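Open day prep, Clonska demo, notebook entry, May
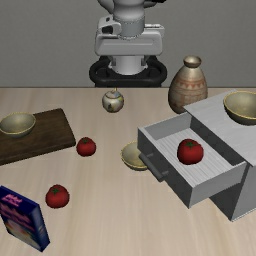
Category: Demos and visits

Simulated tabletop for the visitor screen, Cestimeck build. Three tomatoes, three bowls, drawer open with one tomato in it. Task for the demo: one tomato per bowl, then close the drawer.

Visit is from Pruststead, 2 groups, first at 10:30. Each group gets the sim run, then questions. Slot per run is 80 seconds including reset.

Scene notes. The bowl on the table sits partly behind the drawer front and handle from this view. Visitors will lose sight of the place there. Either shift the bowl left or raise the view before the first group. The bowl on the cabinet top is cropped at the right, same fix. Teapot and vase stay in as obstacles, no contact allowed. Lettering on the blue box renders too blurred to read. Swap the texture if time permits, low priority.

Seed 51 to be used for both groups so the layout matches the handout. Ulloa planner on default settings, no changes after 9:00.

Open: who resets between groups. Handout still says two bowls, needs correcting before printing.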